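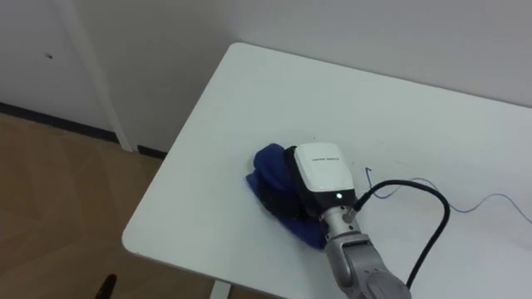 Stinavo Furniture — Contract Tables Department

NIVEN, Mar 20, 2020 — Stinavo has added a white rectangular work table to its Asetti range for workshops, schools and shared offices. The table has a smooth matte top and rounded corners.

Asetti tables go on sale today for $484 each. They come in two heights and ship in five business days from the Niven warehouse. Light scuffs and smudges on the top can be cleaned with a soft cloth and mild soap.

The range was first shown in November at the Stirnico trade hall, where 26 dealers placed orders. Those orders will be filled first. Dealers who want a sample top should write to the department before ordering.

Search this site Go

Contact | © 2020 Stinavo Furniture | Back to top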